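Rurketti Stovetop Pepper Roaster: three months in

I bought the Rurketti in June after my third smoke alarm incident of the year. I'd been charring peppers right on the burner grate, the way my neighbor Idrisa Bakilana taught me, and they kept rolling off (and dripping, and sticking). Idrisa swears by her broiler now. I wanted the flame!

So, the roaster. It's a flat steel mesh plate with a fold-in handle, and it sits over a gas burner. I paid 32 dollars and change at the Hakim kitchen store in Drernbridge, where they had exactly one left, on the bottom shelf behind the fondue sets. First use was a Tuesday night and I had blackened skins in under ten minutes, all the way around, with hardly any turning. The flavor was great, smoky and sweet, and the skins slid off after a rest in a covered bowl.
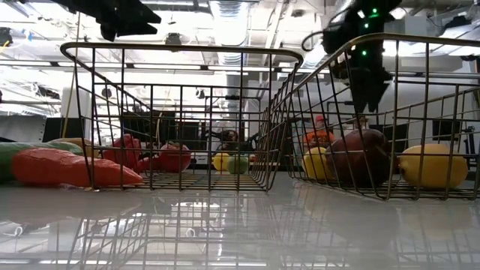

Red bell peppers in a wire basket.

Now the gripes. The handle gets HOT. The box says it stays cool and I'd like a word with whoever wrote that. Use a mitt. The mesh has also gone a sort of rainbow blue in the middle, but I don't mind that, it's a roaster. Cleaning is the bigger pain. Burnt bits wedge themselves into the mesh and you need a stiff brush and some patience, and please don't put it in the dishwasher like I did, mine came out with rust specks.

It does tortillas nicely too, and eggplant if you go slow. Small chiles fall over constantly but they do cook.

I looked at the Mondgate version, which has a wooden grip, but it cost twice as much and wouldn't fit in my drawer. Four stars from me, and I'm making romesco again this weekend.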